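Progress report to the Trelero fund, second reporting period
Project: Ula household water survey, Ollon district
Prepared by: Nathalie Van Hecke
Date: 2025-12-11

## 1. Status

Field sampling is complete. Laboratory work is on schedule except for the nitrate series, which is three weeks behind. Spending is within the approved budget and no reallocation is requested.

## 2. Sampling

The target was 306 private wells. Samples were taken at all of them, and 171 were visited a second time in October after the autumn rain. Owners of 71 wells asked for their results in writing before the final report. These letters are being sent in batches as each series is released.

Two wells on the eastern slope had no usable access point at the surface and were sampled from the kitchen tap. They are marked in the results table and left out of the depth analysis.

## 3. Data handling

Results, well logs and owner correspondence are held in the Belay database. Sándor Boros rebuilt the import routine so that laboratory sheets are checked for unit errors before they are stored. Nightly copies are kept at a second address. The equipment line for this period covers desktop computers, storage and one label printer.
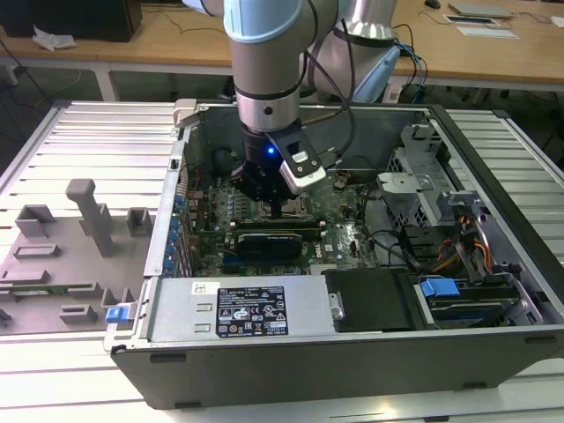

*Figure 1. Open desktop tower with motherboard and graphics card.*

Import time for a full laboratory batch is now short enough that the check can be run twice. Duplicate well numbers remain a problem in the older paper logs - Zoltán Major is resolving these by hand against the parcel map.

## 4. Laboratory results to date

Hardness, iron and manganese are finished for both rounds. Iron is above the comfort level in most wells below the old brickworks, and the second round shows little change. Coliform counts were higher in October in shallow wells with cracked covers. Owners were informed by telephone within two days of each positive result.

The nitrate delay follows a failed calibration. The affected samples had been preserved and are being rerun under Ese Chukwu.

## 5. Modeling

The groundwater model runs on the office workstation. Each calibration uses up to 1,000 parameter sets, and a full run finishes overnight.
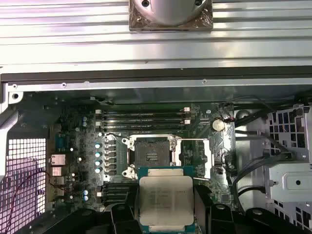

Agreement with measured water levels is good in the valley and poor on the eastern slope, where the bedrock surface is known from only a few logs. Sándor Hegedűs has asked the county for the older drilling records. If they do not arrive, the slope will be reported with a wider uncertainty band.

## 6. Next period

- Finish nitrate reruns and release the series
- Send remaining owner letters
- Close the duplicate well numbers
- Draft the chapter on well covers and shallow contamination

The financial statement is attached separately. The unspent travel balance is carried forward to the owner meetings in Ollon.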